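23 September 2019

I've been trying to choose a paint colour since May. The living room is a perfectly ordinary size and shape, and in that time better-organised people have built extensions.

It began with a Stiline colour card, which Raquel Barros lent me on the understanding that I'd give it back. It has 129 shades on it. I ruled out the yellows in an evening and felt very pleased with myself, then found that the greys go on for three pages and that half of them are green when you turn your head.

My shortlist, at its worst, ran to 20. I bought tester pots for most of them. The wall behind the sofa now looks like a map of somewhere with a lot of border disputes.

## The grey-green problem

Duarte Sampaio, who has painted his own hall four times and so counts as an expert, told me to stop squinting at little squares and think about corners. Walls bounce colour at each other, he says, and a grey that behaves itself on the card can go distinctly pond by teatime. A flat, muted grey-green with a paler, slightly warmer ceiling is what he'd have. I was annoyed to find I liked it. 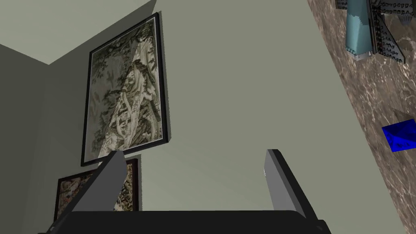 ## Where we are now

I've ordered one tin. It's called Plovemero, a name I refuse to say aloud in the shop. Raquel would like her card back.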